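Etville Community Linen Exchange
Minutes of the general meeting

Held: Tuesday, November 24, 2020, 6:30 p.m., front room, Lavoie Building
Chair: Mackenzie Penner
Minutes: R. Alik
Regrets: two, received by email

1. Opening
The chair called the meeting to order at 6:34. The agenda was accepted with item 6 moved ahead of item 5 so that the drivers could leave early. Masks were worn and the side door was left open.

2. Minutes of the previous meeting
Accepted with one correction. The driver for the Corano Street run was Dev, who had been put down as Dan.

3. Money
The balance is $1,592. The laundromat bill for the month has been paid. A request for a second roll of labels was approved without discussion. The invoice for the dryer repair has not arrived, and Mackenzie will phone the shop again on the weekend.

4. Sorting of towels and cloths
Most of the meeting was spent on this item. The clear bins have been in use on the long table for a month. Members like being able to see what is in a bin without lifting everything out, and the handle slots make them easier to shift than the old cartons. Complaints were mainly about bins being overfilled. When cloths are heaped above the rim, the bins can't be stacked and the top ones slide off onto the table.

Priya asked whether grey and charcoal items need to be kept apart. The shelter has told us it does not mind the colour as long as the sizes match. It was agreed to stop separating the greys and to sort by size only.

There was a longer discussion about folding. Some members fold in thirds, some in quarters, and the piles do not sit together. Thirds was chosen, seven in favour and one against. The member against asked that it be noted that thirds do not fit the hall closet at the shelter. Mackenzie will measure the closet shelf.

Anything left on the table between bins is to be treated as unsorted. It should not be put into the nearest bin at the end of the evening, as happened twice in the fall. Items with holes or stains go to the rag bag under the sink.

Moved that bins be filled to the rim and no higher. Seconded. Carried.

6. Deliveries (moved ahead)
The last delivery was 110 towels, all to the shelter. The next one goes out in the second week of December if the roads are clear. Dev has winter tires on now and can take the Corano Street run. The second driver is still to be found. Bins are not to travel with the load. Towels are to be tied in bundles of 8 and the bins kept here.

The drivers left at 7:20.

5. The room
The table is to be wiped down before sorting starts as well as after. Members were reminded not to leave wet coats on it, as the finish marks. The plant needs watering and whoever opens up will do it. The desk and the cabinets belong to the office and we are not to store anything in them or on them, including overnight.

7. Other business
A member offered a box of pillowcases. Accepted, although we are not taking sheets. The sign-up sheet for December went around and has 2 gaps, both on the early shift. The spring drive was put over to the next meeting, with May suggested as the month.

8. Adjournment
The meeting closed at 7:52. The next meeting will be in the same room, with the time to be confirmed by email.

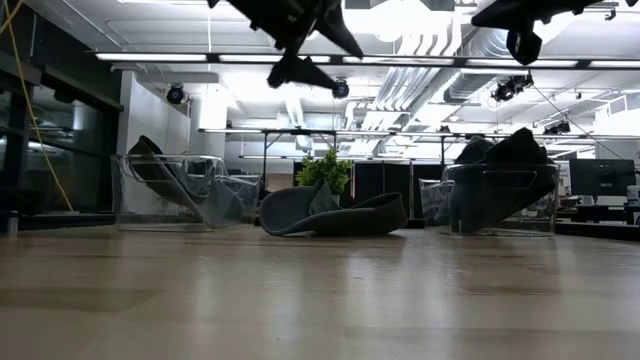

What should be done with a towel that is still lying on the table when sorting finishes?

Treat it as unsorted and leave it out of the nearest bin. If it has holes or stains, it goes in the rag bag under the sink.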